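The Spoon Shift
Inside a small workshop where people spend their days showing a machine how to set a table

The morning shift at Kasier starts at 7:30, and the first hour goes to washing up. Nothing has been eaten off the dishes. They get handled several hundred times a day, and fingerprints on the glaze change how the light comes back, so everything goes through warm water and a towel before anyone picks up a gripper.

Kasier rents the second floor of a former shoe warehouse in Dolumham. It has 10 workstations, each one a white table with a box of props underneath. The people at the tables are called demonstrators. They hold a two-fingered gripper with a camera fixed to it, and they use it to do small kitchen jobs: put a cup on a saucer, slide a tray over, move a spoon from one place to another. The camera records what the gripper sees. Later, a learning system is trained on the recordings, and a robot arm fitted with the same fingers tries to do the job by itself.

No arm is kept on this floor. The arms are across town at Semple, the company that buys most of the recordings.

"People come up the stairs expecting to see robots," says Isla Fairweather, who runs the floor. "They see a lot of us moving spoons."

One good try

A single recording is called an episode, and most last under a minute. The demonstrator reads a card, lays out the props, starts the camera and does the task once. Then the props are moved and it begins again. A tray that was straight last time is turned a little. The bowl goes closer to the edge. The card gives the task but leaves the layout open, and new hires tend to find that the hardest part of the job. They fall into putting things back where they were.

Idrisa Mbwambo came to Kasier from a hotel laundry and has been a demonstrator for a little over a year. He does 60 episodes before lunch on a normal day. On the day I visited he was working on a set called bowl and spoon, and he talked while he reset the table but never while he was recording.

"You go slower than your hand wants to," he said. "If I do it the way I'd do it at home, it's over before the camera has anything."

The spoons cause more trouble than the dishes. A round handle can roll between the fingers. A flat one holds better but can swing if it's picked up too far from the middle. Mbwambo has learned to close the gripper gently, wait, and then lift.

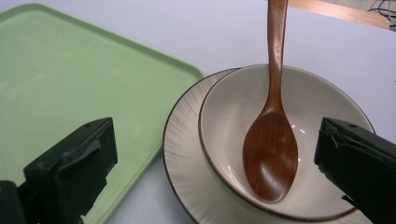 What gets thrown out

Every episode is watched by a second person before it leaves the building. Corey Sheehan does much of this, at a desk by the freight elevator, with the playback set to double speed. He rejects an episode if a sleeve crosses the lens, if the demonstrator stops halfway to think, or if the object ends up somewhere other than where the card asked. Fumbles are a separate case. If the spoon slips and the demonstrator recovers it, Sheehan keeps the episode and marks it, because Semple wants some of those.

The last full set he reviewed had 1,000 episodes. He turned down 49, most of them from the same two afternoons, when the blinds had been left up and the sun was on the tables.

Worn equipment isn't a reason to reject. The pads on the gripper fingers are a black material sold as Plotamine, and they scuff and peel with use. Fairweather used to replace them at the first tear. She stopped last December, after Semple asked for recordings made with fingers in all conditions, new and ragged. The fingers on the robot arms wear out too.

Paying by the hour

Demonstrators are paid by the hour. For the first few months they were paid by the episode, and the result was a great many fast, identical recordings. Glenys Gilchrist, who started the company after a long stretch in product testing, calls that period a waste of a winter.

"We paid for the same spoon going to the same spot," she says. "It was our own fault. We'd told people that was what we wanted."

The props now come from thrift stores and restaurant closeouts, and Gilchrist buys a lot of them herself. She looks for dishes with rims, ridges and glazes that don't match what's already on the shelves. Plain white plates are easy to find and she has enough of them.

How much all of this helps is hard to see from Dolumham. Semple sends back a short report for each set, with a success rate for the arm and a few clips of it working. Mbwambo watches the clips on his break. In one of them the arm lowered a spoon toward a bowl, stopped, waited and went on down. He thought he recognized the wait.

The afternoon shift comes in at 2:30. By then the cards for bowl and spoon had been put away, and Fairweather was handing out a new set, which had to do with lids.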